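Grelleo Table Clearing Kit

Can a machine clear the table yet? In part. Foil is still the hard bit, as it creases and changes shape when squeezed.
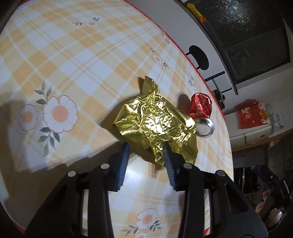 Page last changed: 11/13/23

The kit is a pair of hand-held grippers with ridged blue pads. You do the chore by hand and the arm learns from it. Allow some 30 runs per chore. 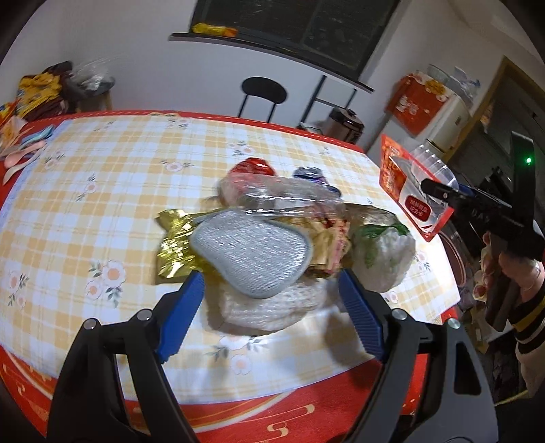

1 min read

Mixed heaps of wrappers, cloth and plastic bags remain slow work for the arm. We don't yet sell it for unattended use. Spare pads come in packs of 4.

Orders and repairs: Thandeka Du Plessis, Gultgate workshop

Contact | © Grelleo | Back to top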